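Speaker notes – Runthorpe robotics meetup
Monday, January 29, 2024

Slides 1 and 2: hi, thanks, bar closes early. Then straight into it.

So my whole talk is about one fault. Two arms, some toy alphabet blocks, and a job any toddler could do: line up three blocks so they spell AI2. We'd had it going nicely through most of December and then the right arm started closing late. Just a bit! Up to 200 milliseconds, and only on some runs, so you'd get a clean one, relax, and then it would nudge the block it was meant to be grabbing.

(Pause here. Ask who's had one of these.)

I blamed the gripper. Swapped the motor, same thing. Blamed the cable, re-routed it, same thing. Gerardo Lo Presti at Fimham finally asked me for the full logs, all 367 runs, and spotted that the late ones only came after a long session. Our logger was set to flush every 1000 lines and it was holding up the gripper command while it wrote to disk. My code, my fault – say this bit out loud, don't mumble it.

Safety part, don't skip. A late close is one thing with a wooden block. The same logger was in front of our soft stop as well. I'd had my hands on that table between runs for weeks. The stop has its own line now and I test it every morning.

Slide 9, leave these up while I talk about the fix: 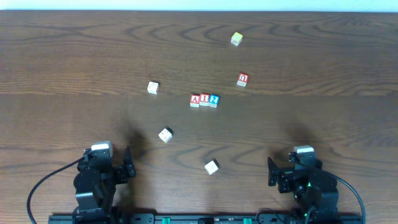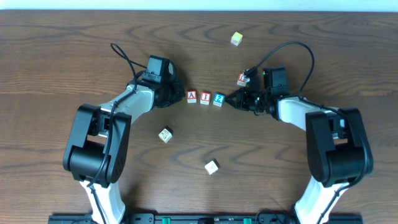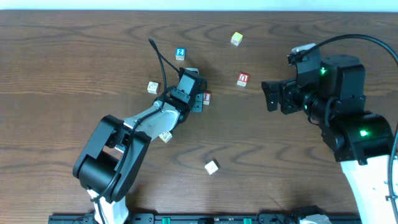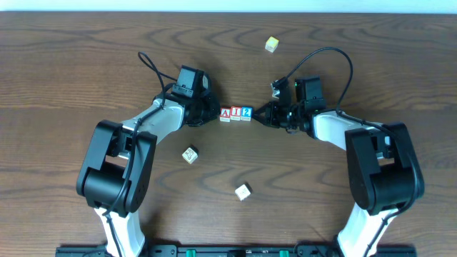 *The two arms and the alphabet blocks on our bench.*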